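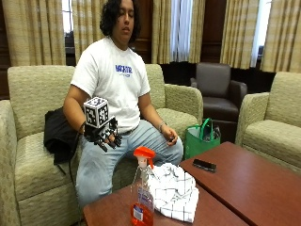
Ticket 2740
Product: Peng room thermostat, wireless version
Site: Evside, Nusthorpe
Status: Open, waiting on customer
Opened: 4th October

Hello to everyone at Treneria, and thank you for the very kind reply to my first message. I'm sorry this one is going to be long, but you asked for everything, and I would sooner give you too much than too little.

The trouble is the same as before. I set the Peng to 21 in the evening, it agrees with me, the little flame comes up, and then at some point in the night it loses the boiler and shows error 1409. By breakfast the house is chilly and the screen is still insisting that all is well apart from that number in the corner. If I take the batteries out and put them back, it finds the boiler again and behaves beautifully until the next night. It did nothing of the sort when it was put in last June. 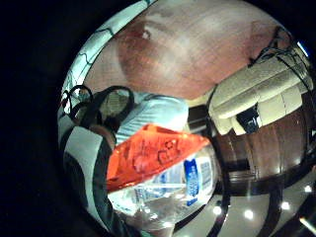 You asked where the thermostat stands in relation to the boiler. It was in the hall to begin with, on its little stand, and I moved it to the sitting room when the evenings drew in, so there are now two walls in between instead of one. Your guide says to keep it clear of sofas and thick cushions, and we do have the cream upholstered seating, which has black cables looped over the top of its back, so I have kept the Peng on the far side of the room on a shelf at chest height. I did try it lower down for one night and got 1409 just the same.

Things I have tried so far:
New batteries, the good kind, twice.
Pairing again from scratch, holding the button until the light blinked green.
Turning the boiler off at the wall, waiting, and turning it back on.
Moving our internet router into the hall closet.
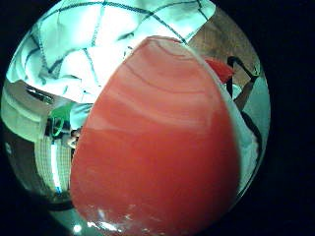
After the router move we had two good nights in a row, and I was so pleased that I nearly wrote to say you could close the ticket. On the third night it was back. The version screen says 2409, which I gather from your website is not the newest, but when I choose Update it thinks for a minute and then says Try Later. I have tried later — several times, at all hours! 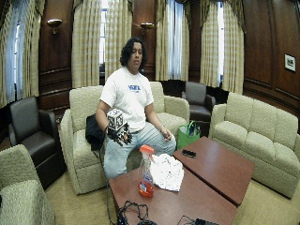 Sitting room, with the wood paneling and the two low tables.

Could you tell me whether paneling makes a difference to the signal? The hall is plain plaster, and the Peng never complained while it lived out there. I'm happy to move it back tonight and report in the morning, only I would like to keep it where we sit if there is any way to manage that. If you need the serial number of the boiler receiver, I can get at it once the closet is emptied.

Thank you again for being so patient with me.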